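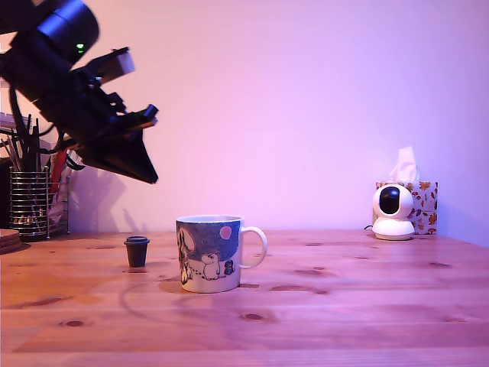 Arm over the table, mug in the middle, pink light on. Start position for the mug task.

Thread: How messy should the table be when you record?

knotty_pine
I'm collecting demos for a single task: pick up the white mug, put it down on the right. Target is 50 episodes to begin with. The table is the one in the photo, and it has its usual residents on it - the little brown cup, the mesh holder full of sticks, the security camera, the tissue box with the autumn leaves. My flatmate Ekene Etim says I should clear the lot and record on bare wood. I say the arm will have to live here eventually and may as well get used to it. Who's right? I would prefer it to be me.

Lawal
Ekene. Get it working on a boring table first. When it fails, and it will, you want a short list of suspects. At the moment your suspects include a box of tissues.

grindstone80
Disagree with Lawal, as is traditional. I did a clean-table set last August, 80 episodes, lovely numbers. Then I put a cup of tea down next to the target and the arm went for the tea with real conviction. Had to start again. Leave the clutter in, but MOVE it between episodes. If the small cup is always to the left of the mug, your policy will learn that mugs are things found to the right of small cups.

knotty_pine
Ah. The small cup has been in the same spot for every take so far.

grindstone80
How many is every take?

knotty_pine
I'd rather not say in front of Ekene.

inosura_fan
Can we talk about the lighting? The wall is pink and lavender. The table is the colour of tinned salmon. Are you recording in a nightclub?

knotty_pine
It's my desk light. It's relaxing. Teleoperating a gripper with a pointed finger towards crockery is not relaxing, so it balances out.

inosura_fan
Fine, but do half of them in ordinary white light, and a few with the curtains open. Colour is the first thing these models cling to. Also there's a good solid shadow of the arm on the wall, and that's going to wander about whenever you move the lamp. Better to have it wander in training.

Lawal
Or fix the lamp, fix the curtains, fix everything, and get a result this month. He has 50 episodes to spend. Spread them over three kinds of light, six layouts and two walls and he's got next to nothing of each. Variety is for people with 2,000 episodes and a grant.

grindstone80
Lawal has been saying this since the Kulwood days and his arm still only works on his side of the bench.

Lawal
It works perfectly on my side of the bench.

mrs_lokton
Coming at this from the labelling end. Whatever you pick, write it down. One line per episode: light, where the mug was, which way the handle pointed, did it work. I've inherited sets with no notes at all and spent two evenings watching a stranger miss a spoon. And keep the misses, in a separate folder. You'll want them later.

On the mug itself, the handle is on the right in your photo. Please tell me it isn't always on the right.

knotty_pine
It's on the right because I like having the Moomin-looking fellow facing me.

mrs_lokton
Then he'll have to get used to facing the wall now and again. Turn the mug every take, a quarter turn is fine. A policy that has only met a right-hand handle will make a fool of itself over a left-hand one.

inosura_fan
Second mug too, if you have one. Plain. That blue print with the pink balloon is a very loud target and it'll carry the whole task on its back.

Lawal
And there go the 50 episodes.

knotty_pine
OK, compromise. First 25 with the clutter shuffled and the lamp left alone, handle turned each time. Then I train, look at it, and decide about the light. Ekene has asked me to record that he still thinks the tissues should go. I've moved them to the shelf for the odd-numbered takes.

Lawal
So what's in the even-numbered ones?

knotty_pine
Tissues, Lawal. I have a cold.

grindstone80
Post the success rate when you've got it, the bad one as well. And put a lid on the pink lamp before episode 26.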